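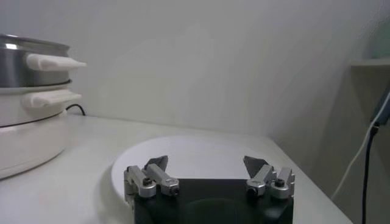
Hi, I'm Nimal! I started Radora with Torbjørn Strömberg, who'd been fixing other people's arms for years and wanted one of his own to teach. What we do all day is collect examples for robots to learn from, mostly kitchen and table jobs (plates, pots, lids, the stuff you do half asleep before coffee).

One of us steers the arm through a task, start to finish, and we save the whole run. Then we move things a bit and go again. And again! Our Furnasham set is up to 1,005 runs over 43 tasks, and 406 of those are mine, which I bring up at lunch a lot.

We keep the fumbles too, labeled as fumbles, because a learner that only ever sees perfect grabs gets pretty lost when it misses one. Torbjørn checks every label before anything goes out, and he's a lot pickier than me.

If you've got a chore you'd like a robot to pick up, write to us and tell us how you do it at home. Small jobs are fine, weird ones are better, and I answer most of the mail myself.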